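11/04/2019

Raltano presents floral wallpaper collection for small rooms

Raltano has the pleasure to announce its new wallpaper, Lu, designed by Mélanie Fraser. The pattern has a deep teal ground with green leaves and flowers in pink and orange.

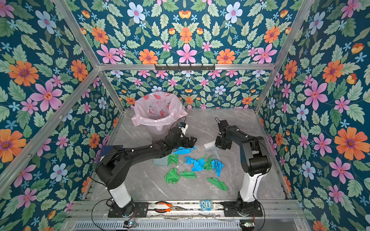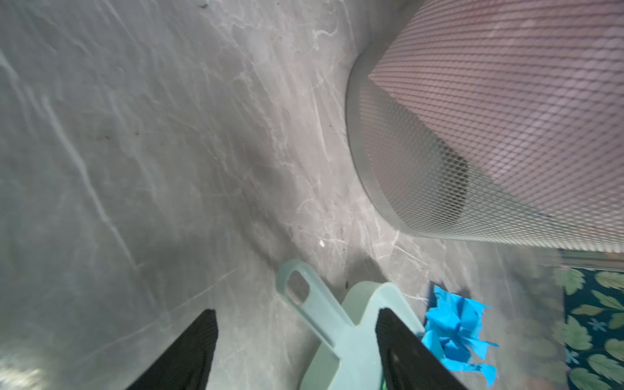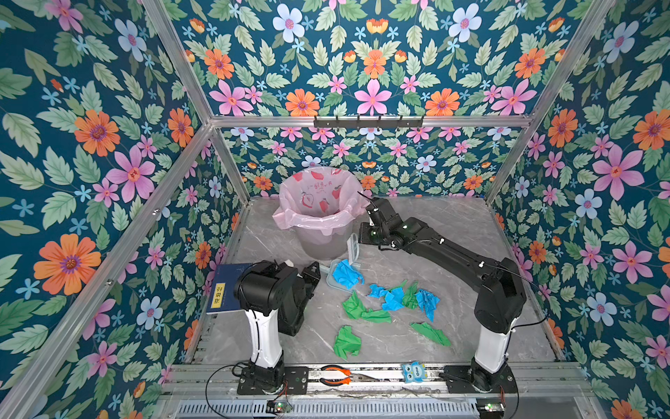
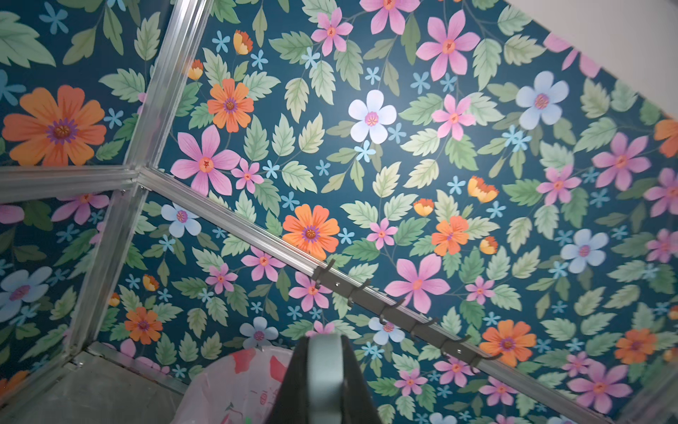 The Lu leaf and flower pattern, with a grey marble-look floor (first three pictures) and with a rack of hooks (last picture).

Lu is sold in 5 widths — samples are free on request.

Press contact: Harpreet Hiebert, Raltano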